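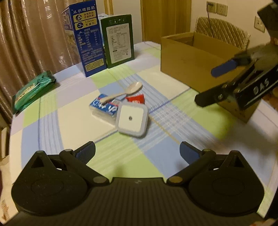 The kitchen table, plaid cloth on.

Tablecloth keeps sliding off a round-edged table - what do you lot do?

Posted by Lahcen El Sherbiny, November 1, 2024

Hello all, first time asking anything on here so be gentle. We moved into a rented flat in February and it came with a kitchen table that has rounded edges and a very shiny top. I like a proper cloth on a table (my mum would never forgive me otherwise) so I bought a plaid one, cream and pale green and blue with a bit of lavender in it, and I love it to bits. The trouble is that it won't stay put. Every time someone leans on it or gets up in a hurry the whole thing creeps towards them, and by the end of dinner one side is nearly on the floor and the other side barely covers the edge.

I've tried the metal clips from the Hostdale shop, the springy sort you get for picnic tables, but they're made for a straight edge and they ping off the curved bits. One went in the soup. I also tried double-sided tape, which held lovely for two days and then left a sticky line I spent a whole evening rubbing at with cooking oil. The landlord's agent is fussy about marks so I don't want to do that again!

Second thing, while I'm here. The cloth is cotton and the label says wash at 40, but it came out of the first wash a bit shorter than it went in, and now I'm scared to wash it properly. There's a tea stain that isn't shifting. Is it safe to soak it, or will the colours run into the cream? Table is 99 cm across if that helps anyone. I'd like to spend as little as possible because it's been an expensive year.

Hicham Erraji

Hi Lahcen, I had the very same thing with my gran's old table and the answer is an underlay. You want a thin rubbery mesh, the stuff people put under rugs or in the bottom of drawers. Cut it a hand's width smaller than the table all the way round so it never peeps out, lay it flat, then put the cloth over and smooth it from the middle outwards. The cloth grips the mesh and the mesh grips the table. Mine has been down for ages and I only lift it to wipe underneath.

Do check what it's made of first. Some of the cheap mesh can react with varnish if it sits in one place for months, and then you really will have the agent on your back. If you're worried, get the felt-backed kind sold as table protector. It costs more but it's softer under plates too, and you can put a hot-ish mug down without holding your breath. I wouldn't trust it with a pan straight off the hob though.

As for the tea, don't go near it with hot water to start with. Soak the cloth in cool water with a spoonful of ordinary washing powder for an hour or so, rub the mark with a bit of washing-up liquid, then wash it at 30 and see. If there's still a shadow, do it again before you iron it, as ironing will set what's left. To find out about the colours, wet a corner of the hem and press it hard between two bits of white kitchen roll. If the paper stays clean you're fine to soak. If you get any blue on it, keep the soak short and don't leave it lying folded on itself while it's damp.

The shrinking should be mostly over now, by the way. Cotton does most of it the first time. Pull it gently into shape while it's wet, get someone to hold the other end, and dry it flat or over two lines. I never tumble dry mine.

flolludska_fan

just get a wipe clean one mate, mine was from the market and you can cut it to whatever shape you want. no washing no ironing

Abou Zeid

Tablecloth weights! The little ones that hang off the hem. They don't care whether the edge is straight or curved. I made mine out of big metal washers from the hardware place, sewn into each corner in a scrap of ribbon. Take them out before it goes in the machine or it sounds like a building site (ask me how I know). They won't stop it creeping if your children climb about like mine do, so I'd do the mesh that Hicham says first and add the weights if you still need them.

Also, if the cloth has come up short after washing, try it turned the other way. Mine shrank more in one direction and it sat much better after I swapped it round.

Contact us | Copyright Grisholm Household Help | Back to top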